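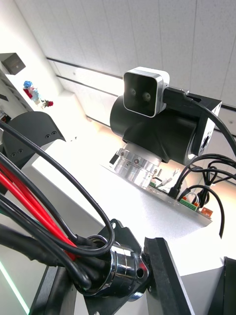
In July our group visited the Lightfoot laboratory in Daldale to learn how near machines are to everyday household and shop-floor chores. Staff reported 117 attempts at folding a dish towel, of which 63 met their standard.

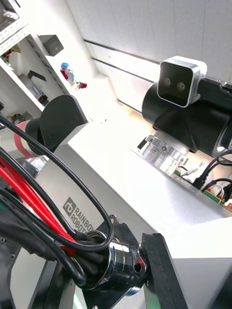 Shelf stocking at the Prulside site has gone better – 538 of 575 items were placed correctly. Members agreed that simple shop work may be within reach, while laundry still calls for a person. A second visit, to Flukthorpe, is planned.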